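Shelf rig notebook, Cutmont shared shop
21 Nov 2023

Back on the cereal boxes. Both arms powered, shelf where it was, same boxes. Goal for tonight is getting a box off the tabletop and up onto the sloped board without knocking its neighbors over. Only working the two arm table, Wurkthorpe code on the main machine, the Ameo gripper drivers underneath it. 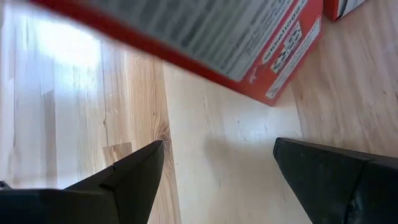
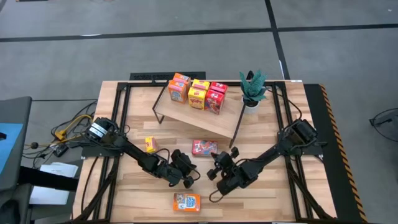 Started with homing. Left arm fine. Right arm threw the encoder warning again, shoulder joint, cleared on second try. Same thing it did in August and I never wrote down what fixed it. Writing it down this time: full power off, count to ten, power on, home right arm FIRST, then left. If you home left first it comes back. No idea why. Maybe the bus, maybe the order the Ameo driver brings the nodes up.

Shoulder home offset, right arm, is now 681. Was 631 in the config. So either somebody bumped it or the old number was typed wrong, and I think typed wrong, the two are one digit apart. Left the old value in a comment in the file. Please dont delete the comment.

Then grip force. Thin cardboard, so the trouble is the usual one, squeeze too much and the box caves on the long side, squeeze too little and it swings when the arm lifts. Had it at the Tedesco default, which is for their plastic test blocks and way too strong for this. Dropped to 40 percent and the crushing stopped. Still get some swing on the way up. Slowing the lift helps more than squeezing harder. I'd leave force at 40 and play with the lift speed only, changing both at once is how I lost an evening last time.

Flat boxes are the real problem. Standing ones are easy, come in from the side and close. A box lying on its face gives you hardly any height to grab and the fingertips scrape the wood going in. Tried:

— straight down over the narrow side. Works if the box is square to the arm. Misses when it's turned.
— one arm holds, other arm tips it up. Looks great, too slow, and the arms get way too close to each other in the middle. Stopped it by hand twice.
— push against the other gripper and let it ride up. Did it once. Could not get it to do it again.

Going with the first one for now plus a wrist turn to line up before the descent. The wrist turn needs the box angle from the overhead view and the angle is noisy on the red boxes, fine on the yellow. Could be the glare. Want to try it with the blinds down before I touch any code.

Collision zone in the middle: I had the keepout set so tight that neither arm would go to the center at all, just sat there and timed out. Opened it up a bit. Now they both go, which is worse in a way. Proper fix is a token, one arm owns the middle, the other waits at its side. Half written, on the branch called middle-token, does not run yet, dont merge it.

Shelf slope. Box placed too high on the board tends to creep down when the fingers open. Release lower and open slower, that is all I changed and it's better. Somebody suggested a strip of rubber drawer liner, fine with me, but cut it narrow so we can still see the edge of the board from above.

Cable on the right arm needs another look. It drags under the gripper when the arm reaches across toward the left. One more clip at the elbow and leave slack at the wrist, NOT at the base. I pulled it too tight at the wrist before and the connector backed out mid run.

To do:
order cable clips, we have 2 left in the drawer
blinds down test for box angle
right shoulder, run the homing order again cold and see if it holds
finish token thing
put the lift speed in the config file insted of hard coded, my fault

Logs from tonight are on the shop drive under cutmont/shelf. First few runs are junk, old offset. Table is powered down at the switch, estop is pressed in, twist to release before you go hunting for a fault like I did.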